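Home Listings Paid Studies Post an Ad Contact
Search listings Go

Taste testers wanted - Hesel, six evening sessions

Jadix is looking for 53 adults who don't believe what drink labels tell them. We test claims for small beverage makers, and most of the claims we get are weak. "Energizing" is a favorite. So is "clean." We would like to find out if regular people can tell any difference once the label is gone, and we have our doubts.

You will come to our Bralden Street office for 6 sessions in June, each one 7 small samples long. You taste, you write down what you notice, you go home. Pay is $235, sent after the last session. There is no bonus for liking anything.

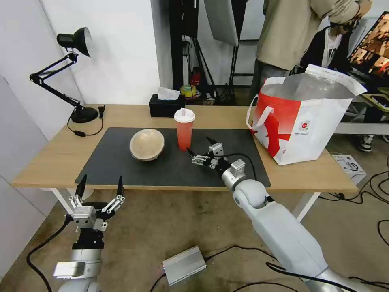

Color is the part we trust least. People tend to call a red drink sweeter before they have tried it, and makers know that. A red-orange drink in a clear-sided cup with a domed lid has half its sales pitch done already, so some of your samples will come in plain covered cups and some will not. We won't say which drinks are the same until the end.

Please don't apply if you work in food marketing, have a food allergy, or smoke. We also turn away anyone who calls themselves a supertaster - we have met over 53 of them and are still waiting.

To apply, write to the Jadix testing desk, Ammann Building, Hesel. Tell us one label claim you never believed and why.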